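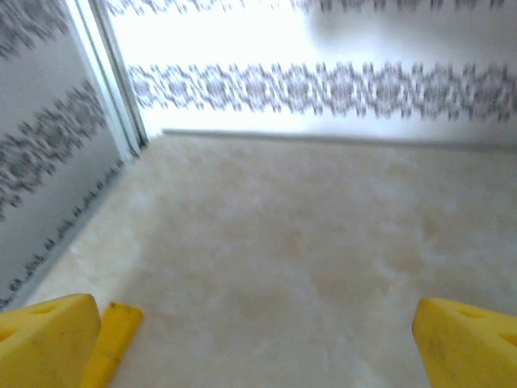
Wrist cam view, yellow fingers open

Thread: Printed fingers vs. stock on a two-arm cell, wire sorting

figueroa76
Posted 18th October

I've been putting cable and wire into trays with two arms and trying to decide which fingers to keep. The first picture is the wrist camera with the yellow fingers. They take up both lower corners of the view. I can live with that, but the walls smear badly whenever the arm moves. Controller is a Huruvex, cameras are Mustar. Passing a loop of green wire from one side to the other is the hard part. Both grippers have to come in low and close together.

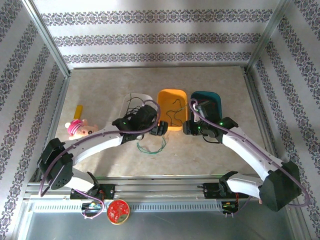
Reply 1
kirnora_fan

Which finger gap are you closing to? On mine anything thinner than a pencil slips out unless I add rubber. I would also lose the patterned wallpaper. It makes blur look worse than it is and eats bandwidth.

Reply 2
tbolt142

Disagree on the wallpaper. Plain white walls gave my tracking nothing to hold on to. Pattern stays. I'd shorten the exposure and add a lamp.

Reply 3
figueroa76

I close all the way and let the current limit stop it. No rubber yet. I sorted by tray today, with black cable in the white one and a few thin strands in the orange one. The teal tray is the worst for the fixed camera because the right gripper covers most of it.

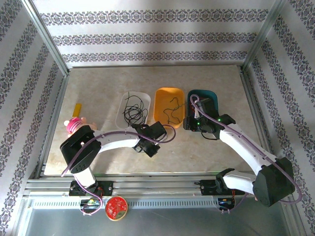
Reply 4
kirnora_fan

Then move the fixed camera before you buy anything. You can't compare fingers if you can't see the pick. Put it over the teal side and run the same 76 picks with each set.

Reply 5
oldservo

I ran Kirnora fingers for 3000 cycles, up to last December. Fine on blocks, poor on wire. The pads wore at the tip first. Replaced them 7 times. For wire I would go narrow and stiff and forget soft pads.

Reply 6
tbolt142

Narrow tips are bad on anything squashy though. They dig in. If the job includes foam you want some width.

Reply 7
figueroa76

It does include a spongy block, so I'm stuck in the middle. Wire is still the bigger share of the work. I'll try the narrow set on the right arm only and leave the left as it is.
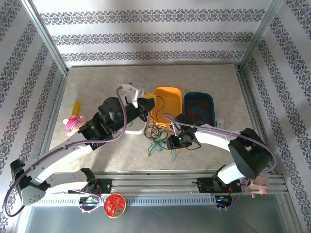

Left gripper with the yellow block, orange tray

Reply 8
oldservo

Watch the purple cable at the elbows too. That's a wide loop on the right one. I'd tie it down before the next long run.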